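Cleaning a plastic gear without ruining it

Your Vuveck has started grinding, and the manual suggests buying a new one. Try this first.

Pull the gear and brush the old grease out from between the teeth. Warm water, dish soap, 21 minutes of soaking. Skip the acetone unless you wanted a puddle.
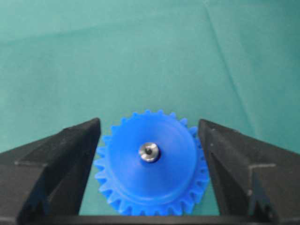

Friederike Sauerland wrote in to say that soaking is overkill and a dry toothbrush does it in three. Fine, but she has nicer grease than I do.

Wipe out the metal hub with a cotton swab, let everything dry overnight, then add one small dab of plastic-safe grease. One.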